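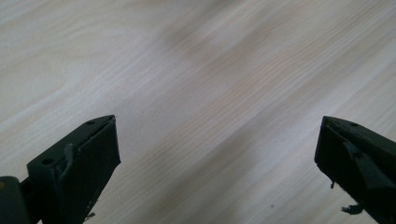 Emanuel Pascu told us that he judges a table by its grain before he looks at the legs, and we came to love that habit over the course of the survey. Figure 3 gives a close view of one such top, a pale wood with fine, streaky grain and faint pinkish and beige bands. Surfaces like it make wonderful study material! Of the 67 tabletops we looked at in Rirnham and Kavell, the light ones drew by far the longest comments from their owners, who talked about crumbs, cup rings, sunlight and (in two homes) the right soap. We had expected short answers about cleaning and got whole family histories. A darker patch in the grain, of the kind seen toward the top of Figure 3, was often the very spot people pointed to first when we asked how they knew their own table. Section 4 takes up these comments by room.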